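Thursday, bench notes, produce sorting

Set up on the floral cloth again. The plain gray one is still in the wash. Viorica wants the mixed lot kept small: tangerines, limes, small potatoes, cherry tomatoes, one oval plate. Weighed the full lot dry before starting, 1,992 g on the Vainio scale. Tare checked against the 62 g weight, fine.

Potatoes are the nuisance. Low contrast against the beige cloth, and two have soft spots. Mark those and swap them tomorrow. Tomatoes roll if the cloth has a crease under them - smooth it out from the middle before each layout.

Plate goes to the right. Order of placing is free, but write down what went on first. Eckhard's sheet from August has no order column, so I added one by hand.

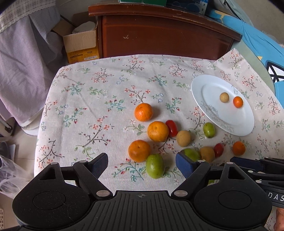 Limes vary more than I would like, both in size and in how yellow they are. Ask Fatos whether the Brerar shop sells them graded. If not, pick by hand and keep within 2 size classes.

To do: new potatoes, second oval plate, iron the gray cloth.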